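¿Por qué un triángulo es más fuerte que un cuadrado?

Taller de preguntas de Dakeo, para lectores de 8 a 12 años
Julio de 2022

Seguro que has visto muchas veces una grúa muy alta, un puente de tren o la torre que lleva los cables de la luz. Si miras bien estas construcciones, vas a encontrar en todas la misma figura repetida muchas veces: el triángulo. Hay triángulos grandes y triángulos pequeños, uno al lado del otro. Hoy vamos a aprender por qué a los ingenieros les gusta tanto.

Primero, un experimento

Necesitas palitos de helado con un agujero en cada punta (pide a una persona mayor que haga los agujeros) y encuadernadores, esas piezas doradas con dos patitas que se abren. Con cuatro palitos haz un cuadrado. Con otros tres haz un triángulo. No aprietes demasiado las uniones, deben poder girar.

Ahora pon el cuadrado de pie sobre la mesa y empuja con un dedo una esquina de arriba, hacia el lado. El cuadrado se inclina y se convierte en otra figura, que se llama rombo. Los palitos no se han roto y tampoco son más cortos que antes. Solamente han cambiado los ángulos.

Haz lo mismo con el triángulo. Empuja todo lo que quieras: no cambia de forma. Para deformarlo tienes que doblar o romper un palito.

¿Qué ha pasado?

Con cuatro lados de la misma medida se pueden hacer muchas figuras diferentes: el cuadrado y también todos los rombos, desde los gorditos hasta los casi planos. Pero con tres lados de medidas fijas solo se puede hacer un triángulo. Si los lados no cambian, los ángulos tampoco pueden cambiar. Los ingenieros dicen que el triángulo es una figura rígida.

¿Y cómo se arregla un cuadrado?

Hay dos maneras. La primera es poner un palo largo de una esquina a la esquina contraria. Este palo se llama diagonal, y parte el cuadrado en dos triángulos. Por eso muchas puertas viejas de granja tienen una tabla inclinada por detrás: sin ella, con los años, la puerta se cae un poco hacia abajo y ya no cierra bien.

La segunda manera se usa cuando no queremos tapar el hueco, por ejemplo en una ventana o en una estantería. Entonces se coloca una pieza pequeña en el rincón, bien sujeta a los dos lados. Se llama escuadra, y algunas tienen forma de triángulo. La escuadra no deja que el ángulo se abra ni se cierre. Es un triángulo pequeño que ayuda a un rectángulo grande.

Un puente de espaguetis

En el mes de marzo hicimos en el taller puentes de espaguetis y pegamento. El puente que se llamaba Prollorora solo tenía cuadrados y aguantó 218 gramos antes de caerse. El puente Xaba tenía diagonales en todos sus cuadrados y aguantó 900 gramos. ¡Y los dos estaban hechos con espaguetis del mismo paquete!

Para mirar en casa

Busca triángulos en la bicicleta, en la tabla de planchar o debajo de un estante. Busca también rectángulos que tengan escuadras en los rincones. A veces están escondidas por dentro y hay que agacharse para verlas.

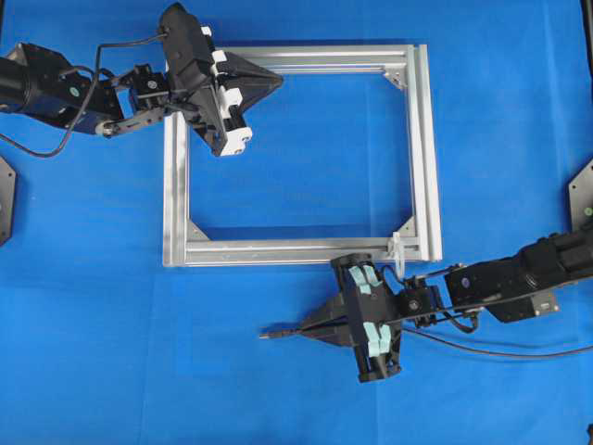 Comentario de Skomus: En mi clase hemos hecho el experimento de los palitos y el cuadrado se movía muchísimo. Después le pusimos una diagonal de cartón y también funcionó, pero el cartón se dobló cuando empujamos por el otro lado. ¿Se puede usar una cuerda para la diagonal, o tiene que ser algo duro?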